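Cupboard Lessons from a Robot Open Day

Household Tips, Jul 15, 2022

My sister-in-law had two tickets for the open day at Clonix, out on the Rerkusen road, and as my alternative was a Saturday sort of afternoon with the under-stairs cupboard, I said yes before she'd finished asking. I went expecting a nice sit down and a free biscuit (there were biscuits, and very good ones). I came home with a page of scribbled notes on the back of the programme, nearly all of them about putting things away, and I've been trying them out in my own kitchen ever since.

The demonstration I liked best was the sorting table. A pair of robot arms were picking up ordinary packets and boxes and putting them into plastic trays and bins, the very job I do every week when the shopping comes in and never do half so neatly. I stood there long enough for my tea to go cold, and then I went round again! The young woman giving the talk was very patient with us all, and she answered my questions about pantries as if they were perfectly sensible ones.

So, my tips, in the order I wrote them down.

1. Put the containers out first

I always used to unpack the shopping all over the worktop and then go hunting for somewhere to put it. At the demonstration the trays were set side by side on the table, rims practically touching, and everything had a place to go. I now get my trays down from the shelf before I so much as open a bag. It takes a minute, and you'd be surprised how much less walking to and fro there is afterwards. If your worktop is small, two trays will do nicely, and you can always swap in another when one fills up.

2. Give each tray its own colour

Yellow and blue were the colours they used, with a bigger, deeper yellow bin for good measure. I'd always bought clear tubs on the grounds that you can see what's in them, but what I see is a muddle. Mine are now yellow for dry goods in boxes and blue for anything in a pouch or a bag, and even the grandchildren put things back properly. You needn't buy new. A strip of coloured tape along the rim does the same job, and it peels off cleanly if you warm it with a hairdryer first.

3. Match the depth to the thing

Shallow trays for the small, upright things; the deep bin for the bulky ones, like a box of tissues. I had been doing this exactly the wrong way round, with my stock cubes at the bottom of a great deep crate and the kitchen roll balanced on a baking tray.
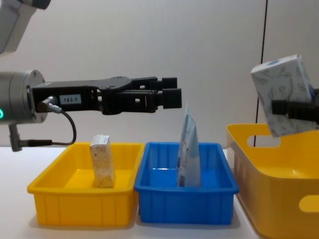

A reader at Marras wrote in after I mentioned the open day last time, to say that deep bins are all very well until you forget what's at the bottom, and that she keeps a list taped inside the cupboard door and crosses things off as they're used. She went to a similar demonstration herself and came away thinking the machines were dreadfully slow, though she did admit they never once put the rice in with the tea towels. I'm happy to pass the list idea on. I tried it for my baking things and found I owned four tubs of bicarbonate of soda.

4. Stand things up

Packets laid flat slide under one another and are never seen again. Stood on end, with the front facing you, they can be read at a glance. Pouches are the awkward ones, as they will lean, so I put mine between two cartons, or use a bulldog clip at the top and let it rest on the rim of the tray. A 200 g bag of lentils stands quite happily if you tap it on the worktop first to settle the contents. The 600 g bags want a bit more support, and I wedge mine into the corner.

5. Lift from the top

I'm a terrible one for grabbing a bag round its middle, and I've swept up a good deal of porridge over the years as a result. Take a pouch near its top edge and bring it straight up until it's clear of the rim, then across, then straight down. It sounds fussy written out like that, I know. Try it with an opened bag of flour and see if you don't agree with me. For anything heavier, put your other hand underneath.

6. One hand to each side

We were encouraged to think about reach. Each arm at the table had its own side to work from, and I realised that I spend my life twisting across myself to get at the sugar. I've now put the things I pick up with my left hand on the left and the rest on the right, and my shoulder is grateful. If there are two of you unpacking, take a side each and don't cross over (this has done wonders for peace in our house). 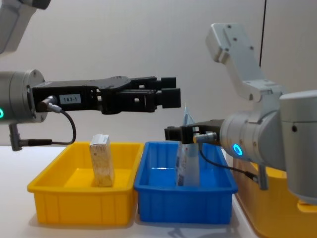

7. Leave a gap at the top

Don't pack a tray so full that you can't get your fingers in. I allow a good hand's width in each, and if a tray has no gap, something in it wants eating up. Ten minutes once a week is plenty for checking. I do mine while the potatoes boil.

8. Wipe the table before you start

A clean, pale surface shows up every spill and every stray grain. My worktop is a speckled brown that would hide a whole dropped digestive, so I spread out an old white oilcloth on shopping day and shake it over the back step when I've finished. Warm water with a drop of washing-up liquid is all it needs, and a dab of lemon juice on tea stains.

I bought my ribbed trays at Betell, by the way, in the garden section of all places, and paid less than I would have in kitchenware. There'll be another open day in September. Take a cardigan, as the hall was on the chilly side, and get to the biscuits early.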